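Keeping Bread Fresh Through the Week

Most bread goes bad for one of two reasons: it dries out or it gets damp and molds. 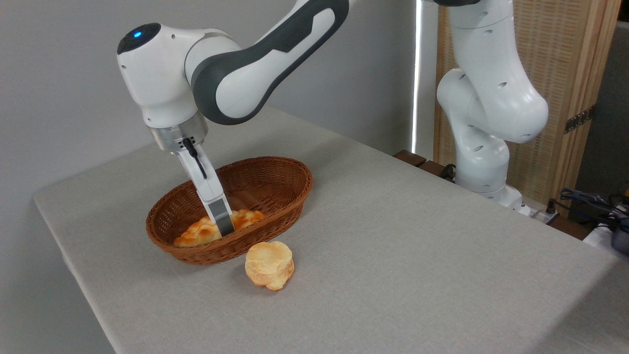
Which one you get depends on the loaf and where you keep it, so start there before buying another container.

Crusty loaves

Leave them cut side down on a board for the first day. After that, use a paper bag inside a bread box. Plastic softens the crust overnight.

Soft and enriched loaves

Anything made with milk, butter or egg can go in a plastic bag once it is fully cool. Press the air out and twist the end shut. Homemade loaves need at least 2 hours on a rack first - longer if the kitchen is warm. A loaf bagged too early sweats, and mold starts on the bottom where you don't look.

The refrigerator

Skip it. Bread goes stale faster in the refrigerator than on the counter. The exception is a humid stretch of summer when you are only making toast anyway.

Freezing

Slice before freezing. Put a strip of wax paper between every couple of slices if the bread is sticky or has fruit in it. Wrap tightly, bag it, and write the month on the bag. I found one marked November at the back of ours and it was still fine for stuffing.

Slices go straight into the toaster. A whole loaf should thaw in its wrapping, then get a few minutes in a 350 degree oven.

Reviving a hard loaf

Run the crust under the tap quickly, keeping the cut end dry, and put the loaf in a medium oven until the outside is crisp again. This works once. Eat it the same day.

Crumbs

Ends and heels go in a freezer bag until it is full. Dry them on a sheet pan in a low oven, let them cool, and crush with a rolling pin. Silvana Bragança wrote in to say she grates hers from frozen on a box grater - less mess, and you get a finer crumb for cutlets.

Cleaning the bread box

Empty it every couple of weeks and wipe it with white vinegar on a cloth. Leave the lid open until it is completely dry. If you have had mold, do the corners and the hinge with an old toothbrush, and throw out any paper liner.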